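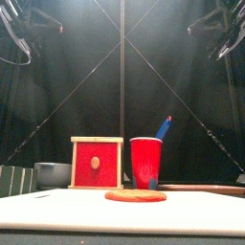
Otham is a set of two-arm tabletop recordings made to test one question: does a policy trained on several camera views still work when one of those views is taken away? Each episode pairs the video with joint positions, gripper openings and a short text label. The fixed camera takes in both arms and the work surface, so it is the only view in which you can follow the layout as a whole, such as the red box with the round knob, the red cup next to it and the orange coaster lying in front of them. The wrist cameras move with the grippers and lose most of that layout as soon as an arm comes down.

## Contents

- `episodes/` has one folder per episode, with video and robot state
- `labels/` has the text labels, one line per episode
- `splits/` has the train and test lists used for the results below
- `tools/` has the loader and the view-dropping script

State is logged at 20 Hz. Video is stored at the rate it came off each camera and is not resampled, so use the timestamps and not the frame index when you line things up. The loader does this by default.

## Method

We call the training method Gukeo. During training, one view is dropped at random for a stretch of 16 steps and replaced with a learned filler token. The robot state is never dropped. At test time the policy gets either every view or every view but one, and it is not told which one is missing.

The baseline, Zonham, has the same network and the same training data but always sees all the views. Both were trained for the same number of steps and we did not tune them separately.

Wrist views are the hard case. When the fingers are closed, they cover a good part of the board under them, and a bowl beyond the board's far edge may be the only object with a clear outline. Frames of this type are kept in the training split. 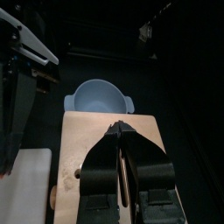 ## Results

Each policy was run for 40 trials per condition. With all views present, the two methods were close enough that we don't claim a difference. With the fixed view missing, Gukeo finished more trials than Zonham. With a wrist view missing, both got worse, and most failures were missed grasps on small objects.

We also tried dropping 2 views at once. Neither method was usable in that setting, and those runs are left out of the splits.

## Known issues

- The set of objects changes between episodes. Don't assume that something in the first frame of one episode will be present in the next.
- Hands show up in some wrist video. `tools/` includes a filter that skips labeled frames, but it misses hands that are mostly hidden behind an object.
- Finger tips cover the center of many wrist frames. Cropping to the center makes this worse.
- Text labels were written after recording and the wording is uneven ("cup", "red cup", "striped cup"). 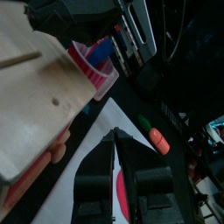
*Wrist view with fingers under a wooden block, a striped cup to the block's right, and a toy carrot to the right of the gripper tips.*

## Loading

Set `OTHAM_ROOT` to the folder that holds `episodes/`, then run:

```
python tools/load.py --split train --views all
```

Use `--drop fixed` or `--drop wrist_left` to repeat the missing-view tests. Dropped views come back as zeros with a mask. If you train your own model, read the mask, as a zero image by itself can also mean a bad frame.

## Changes

- January: fixed swapped left and right wrist names in the test list
- January: moved the Nyamweya pilot episodes to their own branch, since they use an older state format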